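Pipe insulation on a crawl space line, is it worth doing myself?

Asked in Home Repair > Plumbing
Viewed 1,795 times

Hi all, first question here so be gentle! We bought our house in May and I've been working my way down the list the inspector gave us. One of the things on it is "uninsulated hot and cold supply lines in crawl space." The guy who came to quote me wanted $154 just to come out and look, and then more by the foot, and I thought well, it's foam tubes, how hard can it be?

So my questions are:

Do I need to do both the hot and the cold, or is the hot enough?

The pipes are copper, mostly half inch, but there's a stretch of three quarter coming off the heater. Can I buy one size and squeeze it or does it really have to match?

There's an old tape wrapped around part of the cold line already, kind of gummy, coming off in strips. Leave it or pull it?

The crawl space is tight (I can get in on my elbows but I'm not happy about it) so I'd like to make as few trips as possible. We get maybe two hard freezes a winter. Thanks in advance, you folks talked my sister through a toilet once and she still brings it up.

Answer 1 (marked as best by the asker)

Oh, you can absolutely do this yourself. I did my mother's place and then mine and then my neighbor's, and by the third one I was pretty quick. Do both lines. The hot one saves you a little money and the cold one is the one that'll freeze on you, plus in summer it stops the sweating, which in a crawl space drips on everything.

Buy the right size for each pipe. The half inch will not close around three quarter no matter what you say to it, and the three quarter on a half inch pipe just hangs there with a gap all around. Take a scrap of cardboard down with you, cut a notch that fits the pipe, and carry that to the store.
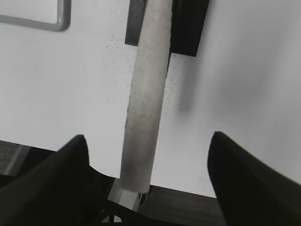 Foam comes in different wall thicknesses and the store will mostly have the thin stuff out front, so go look at the bottom shelf before you settle. I used Hosell on mine, the thick kind, and paid a bit more for it. Schnyder is fine too but the slit on theirs didn't want to stay shut for me. Do your cutting up in the house on something flat and clean, with a long bread knife, because sawing at it on your elbows in the dirt is miserable. A light gray tube lying on a plain white surface like that is about as easy as it gets for seeing your marks! Mark it with a pen, cut straight for the long runs, and do 45 degrees on both pieces where you hit an elbow. Then write a number on each piece and drag the whole lot under the house in one go.

Pull the old tape. Mine came off with a putty knife and bad language. Wipe the pipe, let it dry, and THEN put the foam on, slit side down so dust doesn't get in the seam. Tape the joints, and if yours doesn't have the sticky strip, run tape around every foot or so. Stop the foam short of a gas heater's flue, six inches at least, and check the heater booklet for what it says.

Oh, and wear long sleeves. And knee pads. I forgot the knee pads twice.

Answer 2

agree with most of the above but I'd do the cold line first, if you run out of steam halfway at least the part that bursts is covered. also close your vents before a freeze. I have 100 feet of pipe under mine and one winter the only spot that froze was right next to an open vent, foam and all

Answer 3

Look into heat cable. I put Iseser on mine and never think about it.

(edited to add: you need an outlet down there, and read the box about whether it can go under foam, some can and some can't. Also don't overlap it on itself.)

Comment from the asker

Thank you!! Got the foam in both sizes, the hardware guy at Tiludora had the thick kind in the back for $19 a bundle. The cardboard notch worked great. I'm doing the cold line first and the hot one when my elbows forgive me. No outlet under there so no heat cable for now. Will report back on the gummy tape, I've only gotten one strip off so far and it took my glove with it.

Last updated 1999-11-17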